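How Does a Touchscreen Know Where Your Finger Is?

Tap, swipe, pinch, zoom! You do it so often that you probably never stop to wonder about it. But a phone screen is a sheet of glass, and glass can't feel anything. So how does it know you just tapped the little picture of a dinosaur?

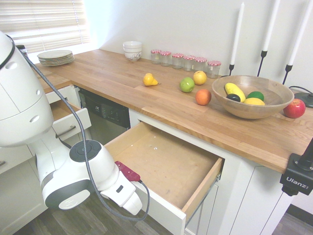
The secret is electricity, and some of it is yours!

Your body is full of salty water, and electricity can move through salty water very well. Every time your finger gets close to a phone, it changes the electricity in the screen by a teeny tiny amount. You can't feel it at all. The phone can.

A secret grid

Under the top layer of glass is a grid of lines, a bit like graph paper. Some lines run up and down, and others run side to side. They are made of a special see-through material that carries electricity, so your games and videos shine right through them.

Everywhere two lines cross, the screen holds a little bit of electric charge. When your finger lands, it pulls some of that charge toward itself. A small chip inside the phone checks the whole grid again and again, many times every second, looking for spots where the charge has changed. Found one? That's your finger!

Let's say a made-for-kids phone called the Lakard has 400 crossing points in its grid. You press your thumb on the screen. Your thumb is wide, so it changes the charge at a bunch of crossings at once. The chip works out the middle of the bunch and says, "The touch is right there." It does the same thing for two fingers, or five, and that's how pinching to zoom works.

Why don't gloves work?

Have you ever tried to answer a phone in woolly mittens? Tap, tap, tap... nothing! Thick wool keeps your finger too far from the grid, and wool doesn't carry electricity well. Some gloves have special thread sewn into the fingertips, and that thread lets the screen notice you again.

Water can be a problem too. Raindrops also change the charge, so a wet screen can get muddled and open things you never asked for (my nephew Vignesh once called his grandmother this way, and she was delighted).

Try it yourself!

Ask a grown-up if you can borrow a phone or tablet, then open a drawing app. Try to draw a line with:

your fingertip
your knuckle
the eraser end of a pencil
a piece of banana
a plastic spoon

Before each one, guess if it will work. Write your guesses down! The banana surprises almost everybody. Keep the pieces small and wipe the screen with a soft, dry cloth when you finish.

Words to know

Charge: the electric "stuff" that builds up on things, like when a balloon sticks to your hair.

Conductor: something electricity moves through easily. Metal is one, and so are you!

Chip: a tiny part inside a phone that does its thinking.

Next time: how does a phone know which way is up?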